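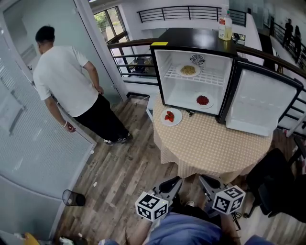
Unit Three: Storing Food in a Small Refrigerator

Feb 29, 2020

The third practical unit of the Konuvard student project is now in progress, and this entry records how it has been arranged. Members who missed the October briefing have asked for the task to be set down in one place, and I have tried to do so below.

The task concerns a compact refrigerator placed on a round table with a cloth over it. Plates of food are to be put into the refrigerator and taken out again, one at a time, using the handheld gripper. A full round begins with the door closed and ends with the door closed. In between, the student may place the plates in any order, provided that each one is set down level and released fully before the next is touched.

The refrigerator has a wire shelf across the middle, and this has shaped most of our discussion. A plate on the shelf must be brought in nearly flat, as there is little height to spare. A plate on the floor of the compartment allows a steeper approach, but the hand must then pass beneath the shelf on the way out. Students who begin with the lower position generally find the upper one easier afterwards, and I would recommend that order to newcomers.

We have used several foods for the exercise. Berries roll, and a heaped plate of them shows at once whether the wrist has been kept steady. Sliced fruit is more forgiving. The pale yellow food on the shelf plate sits in a pile and does not shift much – a good choice for a first attempt.

The present gripper is the second version built under the Nazarenko scheme. It has two fingers with black pads, and a printed marker cube is fixed to each finger. The markers must face the camera as far as the task permits. In the first set of recordings, 71 rounds had to be put aside on account of markers turned away at the moment of release. The group has since agreed that the forearm should be kept low when reaching into the compartment, and the later recordings are much improved.

The total now stands at 1,139 rounds across all three units, of which 166 belong to the refrigerator task. Eight students have contributed. The files are checked by a second member before they are passed to the Vekitz group, who are responsible for the training software and who have asked us to keep failed attempts in a separate folder. I would ask all members to follow that request – two sets arrived mixed last month and sorting them took a full evening.

A few points of procedure remain. The cable should be looked over before each round, as it can hang close to the fingers. Chairs are to be moved back far enough that the door can swing open without touching them. Any scraps on the floor should be swept up at the end of a session, and plates are to be washed and returned to the cupboard.

Work on the fourth unit, which deals with drawers, will start when the Ploketti parts have been delivered. Students wishing to take part should add their names to the sheet by the workshop door, stating which hand they prefer to use.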